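Home | Builds | Gallery | Parts Bin | About | Contact

The Week the Left Arm Quit

May 2026 – by Lemlem Alemayehu

Hi again! I promised everyone a gallery from the two-arm table, and you're getting one, but it comes with a story about a fault that ate most of my week (and a good chunk of Ibsa's).

If you're new, the table is called Haltura. Two arms, one on each side, passing small household things back and forth all day while a script called Sisay tells them what to do and writes everything down. We'd been aiming for 2,487 handovers without anybody touching the stop button. We got to 1,655.

What went wrong was the left gripper. It started opening a hair too early, before the right one had a proper hold, and the log called every one of those a success. So for a good while we were happily collecting drops and labeling them as wins – not my proudest moment! I only caught it when I sat down with a sandwich and watched a whole run with my own eyes.

Ibsa Tekleab blamed the code, I blamed the wiring, and we were both a bit right. The Dasto connector at the wrist had worked itself loose, so the finger position was coming through late, and Sisay was quietly filling the gap with the last number it had seen. Late number plus a guess equals a cup on the table.

The part that bothers me more is the stop. When the reading goes stale the arm is supposed to freeze, and ours kept moving for 5 seconds. At our speeds that's a bump on the knuckles, but I had my hand in there the day before swapping objects, and I didn't love finding that out afterward. It freezes at 40 milliseconds now, and we pull power before reaching in, every time, even for a ball.

Grestenance (our parts shop down the road) is getting us a locking connector, hopefully in June. Until then there's a zip tie on it and I check it every morning with my coffee.

On to the table!

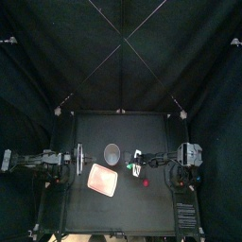 Left gripper open and empty, right one hanging on to a little white card. Cup, pink container and red ball all in play.

Click any picture to enlarge.

We use cookies to remember your gallery settings. Accept | Manage

Get new galleries by email – sign up for the newsletter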